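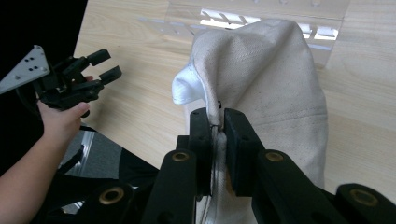
Skenel School of Hospitality
Restaurant Management, Second Year
Unit 4: Planning and Costing a Tasting Menu

Purpose of this unit

Students taking this unit have already completed the introductory work on à la carte costing. The tasting menu is treated separately, as it places different demands on the kitchen, the dining room and the accounts. A guest who orders from a standard menu chooses the dishes and, in effect, sets the bill. A guest who orders a tasting menu accepts a fixed price and leaves the choices to the chef. The restaurant therefore knows its income per guest in advance, but must control its costs closely across many small plates.

By the end of the unit students should be able to draft a menu sequence, write a costed recipe card for each course, and set a selling price that can be defended in front of an owner or lender.

1. Sequence

A menu sequence normally moves from light to rich and from cold to hot, though there are many successful exceptions. What matters more is the interval between strong flavors. Two courses built on smoke, or two built on cream, will weaken each other if served in succession, even when each is excellent alone.

When drafting a sequence, write down for each course the main ingredient, the cooking method, the dominant flavor, the texture and the temperature. Read down each column separately. Repetition that is hard to notice in a list of dish names is usually plain when the columns are read in this way. A menu may contain three fish courses without seeming repetitive, provided that the methods differ. A menu with three purées will seem repetitive whatever they are made from.

Bread should be entered as a course. It occupies the oven and fills the guest, and it has a cost like any other item. The same applies to small items served before the first course and with coffee.

2. Portion size

The most frequent fault in student menus is excess. Portions are designed one at a time, each at a size that looks right on its own plate, and the total is never added up. Weigh every component as served and record the weight on the recipe card. The combined weight should then be compared with that of a conventional three-course dinner from the same kitchen. A tasting menu may exceed it slightly. It should not double it.

Rich components deserve particular attention. Butter sauces, cured meats and aged cheese may be reduced well below what seems generous at the test bench, where the student is tasting one dish and has eaten nothing before it.

3. Costing

The recipe card lists each ingredient with its purchase price, its usable yield and its cost per portion. Yield must be measured in the kitchen. Published yield tables are useful as a check, but they do not reflect the habits of a particular supplier or the knife work of a particular team.

Trim that is used elsewhere on the menu should be costed where it is used. If the bones from the fish course become the base of the soup, the soup card carries a share of the price of the fish. Students sometimes enter such items at zero, and this produces a menu that appears more profitable than it is. The error becomes visible only when one of the two dishes is changed.

Fixed costs are added after food cost. For the exercises in this unit, use the case restaurant Finden, a dining room of 15 seats with a fixed cost of $3000 per week. Finden serves one sitting on each of 4 evenings. Students should calculate the fixed cost per seat at full occupancy and again at two-thirds occupancy – the difference is instructive and will be discussed in class.

4. Pace of service

The length of the meal is part of the design. Long gaps tire guests, and short ones leave no time for conversation or wine. The kitchen and the dining room should agree on a target interval between courses and on the signal by which a table is called forward.

In a small room with a single sitting, it is tempting to serve all tables at once. This simplifies plating but makes the service dependent on the latest arrival. Staggered seating spreads the work and allows two cooks to manage courses that would otherwise require three. The seating plan and the reservation policy should be submitted together with the menu for this reason.

5. Substitutions

Dietary requirements should be requested when the reservation is made and confirmed on arrival. A substitution must keep the role of the original course in the sequence. Replacing a warm, rich course with a green salad meets the requirement but leaves the guest with a weaker menu at the same price. Each menu submitted must include one complete vegetarian sequence, costed in full.

Reading

Okeke, The Costed Kitchen, chapters on yield and fixed cost
Ito, Order of Service, opening chapter
Both titles are held on short loan at the school library.

Assignment

Submit a tasting menu for Finden with recipe cards, a column table as described in section 1, a service timetable and a one-page statement of price. Cards must show weights in grams and costs in dollars. Handwritten cards are accepted if legible – photographs of cards are not.

Due at the unit office by noon on 14 June 2018.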